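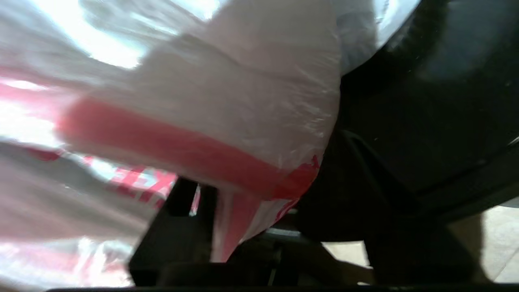
Thilini Uddin swears that plastic bags should be folded into little triangles the minute they come home, and that anybody who just stuffs them under the sink deserves the avalanche. Well, I deserve it! I tried her triangles back in December and lasted two evenings (the crinkly ones never stay folded for me, they puff right back up).

So now I've got one big bag that holds all the other bags – very much my mother's system – and it hangs inside the pantry door. The white ones with red printing go in the bathroom trash, three at a time, so I'm not hunting for a fresh one on a Sunday night. Next up is the drawer of twist ties.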